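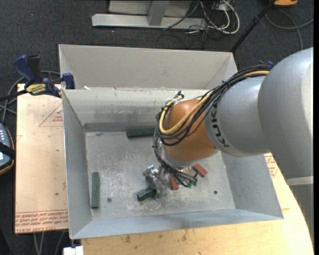
Pick 777: how a bin that moved stopped a long run

The block-handling cell at Drirkuvent was supposed to run unattended through 1,512 picks in January. It stopped at pick 777 with the gripper pressed against the inside of the bin wall and a force error on the controller. Macarena Palma, who wrote the motion program and was on site that evening, went through the stop with us from the log.

The task is simple on paper. Colored blocks lie loose in a sheet-metal bin. Hallel, the in-house vision program, finds a block and returns a position and an angle. The arm moves above it, points the gripper down, descends, closes and carries the block over to the neighboring bin. When the first bin is empty, the direction reverses.

"The arm did exactly what it was told," Palma said. "It went to the coordinate it was given, and the coordinate was fine. What had changed was the wall. The program holds a model of the bin so that it can reject any pick that would put the gripper too close to the side. The model said there was clearance. The real bin had moved a few millimeters, so there was none."

The movement was gradual. At that time the bins sat on the wooden table with only rubber feet to hold them. Blocks near a wall have to be approached with one finger between the block and the metal, and each time the finger touched, the bin was nudged. No single contact was large enough to trip the force limit.

"You can see it in the data once you know to look," she said. "The sideways force at the bottom of the descent is close to zero for most of the early picks. After that there are small bumps, always when the block is near the same wall. They get more frequent. We logged all of it and set no alarm on any of it, because the limit we had was meant for a hard collision."

The limit was 200 newtons. Palma picked the number when the cell was set up and the gripper was a heavier unit. After the change to the present one the value was carried over. She now considers it far too high for the job.

Asked why the camera had not caught the shift, she said the vision program was never asked about it. Hallel looked for blocks and ignored the rest. Its calibration was between the camera and the arm, and neither of those had moved, so the daily check passed. The bin was located once by touching off its corners with the arm, and the result was typed into a configuration file.

"That file was the weak point," Palma said. "It is a measurement of something that can slide, stored as if it could not."

The restart

The stop itself did little harm. One finger was bent and the bin wall had a mark on it. Palma is more concerned with what followed. The arm was holding the finger hard against the metal, and the first response was to reset the error and jog the tool straight up from the pendant.

"I did that, so I can describe it," she said. "The wall was under load, like a spring. When the finger cleared the rim of the fold, the bin jumped toward the front of the table. I was standing at the front of the table. It hit the edge of my hand. It was a bruise, and I wrote it up anyway, because with a heavier bin it would have been a different report."

The written procedure covered recovery after an emergency stop and recovery after a dropped part. It had no entry for a tool left pressing on a fixture. The new entry says to read the force values first, back out along the direction of contact at the lowest jog speed, and keep everyone outside the table edge until the reading is near zero. Hands stay off the bin throughout.

What was changed

The cheapest fix came first: a bar clamp at the corner of the bins. Palma calls it adequate for testing and wants a bolted plate before the cell is used for anything longer. A clamp can be bumped or left loose, and the program has no way of knowing.

The second change is a touch check. Every so often the arm stops picking and probes two walls of the working bin. If either reading differs from the stored value by more than a millimeter, the run pauses and asks for a person. The check costs a few seconds. She first set it to run once every 1,000 picks, then noticed that the failed run would never have reached it. It now runs far more often than that.

The third is in the software. Koller, the supervisor program that sits above the motion code, used to receive only "done" or "fault" from each pick. It now also receives the peak sideways force and keeps a running average for each wall. A rising average raises a warning well before the hard limit, which has itself been lowered.

She also went over the cable bundle and hose along the arm, as a possible second cause. A bundle that pulls tight at certain wrist angles can add a false force to the reading. She drove the wrist through its working range with the gripper empty and compared the values. There was an offset of about four newtons at one extreme, too small to explain the bumps. It has been added to the compensation table.

Still open

Two items remain on her list. A block lying flat along a wall is still the hardest case, and the present rule is to skip it, which leaves blocks in the bin at the end of a run. Palma would like a move that drags such a block toward the middle first. Dragging puts sideways force on the bin by design, so it has to wait for the bolted plate.

The other is a repeat of the full run. It is planned for the site at Stostuvach, where the same cell layout stands on a steel table. The configuration file will be measured again there before the first pick.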